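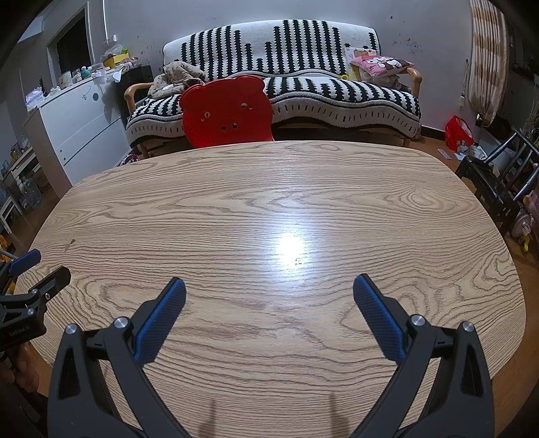

Both grippers over the dining table, blue pads facing in on the nearer one.

What are the ground rules for recording with hand-held grippers in someone's home?

Posted by prundthorpe_pegs

Hi all, hoping somebody who's done more of this than me can help. I've started doing home recording with a pair of hand-held grippers, one in each hand, mostly table-top stuff (folding, sorting, putting things in pots, you know the sort of thing). The dining table you can see in my picture is where I do nearly all of it. It's a big oval one with a very strong wood grain, and the ceiling light makes a bright round spot more or less in the middle.

I was given a two-page sheet of dos and don'ts and it's fairly vague. It says "keep the work area suitable" and "household items may remain in view", and that's your lot on the room itself! So my questions are:

Do I need to do anything about the glare? Does the stuff in the background matter, I mean the sofa with its stripy black-and-white cover, the cushion with the bear on it, the red child's chair right up at the far side of the table? And is there an accepted way of checking the grippers before a session, or does everyone just pick them up and go? I've got 17 sessions booked in before the end of October and I'd rather not find out at the last one that I've been doing it wrong.

Thanks in advance, and sorry if this has been covered. I did search but kept landing on threads about factory arms behind fences.

drisel_bench

Welcome! I've been at this a good while (just went past 3623 clips, which my family thinks is a very odd thing to be pleased about) so I'll tell you how I do it, bearing in mind that every project has its own rules and yours win over mine.

Glare first. Yes, I'd sort it. A shiny spot in the middle of the table is right where you'll be putting things down, and small pale objects can get lost in it. Try switching the overhead light off and using a lamp bounced off the wall, or work at one end of the table. Don't throw a cloth over it without asking. On one of mine the sheet said natural surfaces only, and I had a whole afternoon sent back over a tea towel.

Background: leave it lived-in. The whole point of home recording is that it looks like homes, and a sofa with a blanket or a bit of clothing on it is fine. What I do go round and clear is anything with writing that's personal - post, prescriptions, school letters, the calendar with everybody's appointments on it. You've got some papers on the floor over to the right, near the red bag, and I'd pick those up whatever they are. Same with the top of the white drawers, where there are bottles and bits and bobs. Have a look through for labels with a name on. Photos of people go face down in a drawer.

The child's chair I'd move, but for a different reason. If it belongs to a child who's in the house, they'll want to come and sit in it, and then you've got a small face in your recording and small fingers near the pads. My rule is no children and no pets in the room while I'm recording, full stop. If somebody walks in, I stop, put both grippers down and start that clip again. I don't try to carry on round them.

Checks before a session, this is what I do and it takes no time:

Open and close each one fully, and listen. Any click or grinding and it stays in the box.
Look at the rubber pads for splits or for lifting at the corners.
Try the pivot screws with a fingertip. If one turns, tell whoever supplied the kit and don't nip it up yourself.
Wipe the lens with a proper cloth (not your jumper, I have scratched one).
Put them down open, pads off the table.

Also write down which hand is which. I swapped left and right once after lunch and didn't notice until teatime.

bristside_two

glare doesnt matter imo, never had one rejected for it. real tables are shiny. tidy the floor so you dont trip and youll be fine

kelmendi_road

I'm going to disagree a bit with the reply before mine. Whether glare matters depends on who's checking, and you can't tell from one project to the next. Send them one test clip with the light on and one with it off and ask which they want. I did that at the start of my current job and had an answer by 4pm the same day, in writing, so I can point to it if anyone grumbles.

The thing I'd add is consent, and your sheet may not mention it. If you share the house, everybody who lives there should know when you're recording and which rooms are in view, even if they never set foot in it. I keep a note on the door with the start and finish time. Visitors too - my neighbour is a great one for letting herself in! And ask how long the recordings are kept and how you get something taken out if it shouldn't be there. A decent project will tell you straight off. I'd want that in writing before I did a single clip.

On the doorway or window behind the drawers, the one with the white frame: it's dark in your picture, but if it's glass it may well show a reflection once the lights are on. Worth a look from where you stand. I pull a blind down over mine. The curtain on the other side of the room is no bother at all.

Last one is about your hands. Almost 600 squeezes in a day was my limit before my thumb started complaining, so I take a proper break between batches now and do the fiddly tasks first. The chair is handy for that. Move it back from the table while you're working though, I've caught my hip on ours more than once reaching across.

prundthorpe_pegs

Brilliant, thank you, all of you. The small chair is going in the other room and I'll send off the two test clips tonight. Didn't even think about writing down left and right. drisel_bench, do you log that per clip or just once per session?

drisel_bench

Once per session, and again after any break.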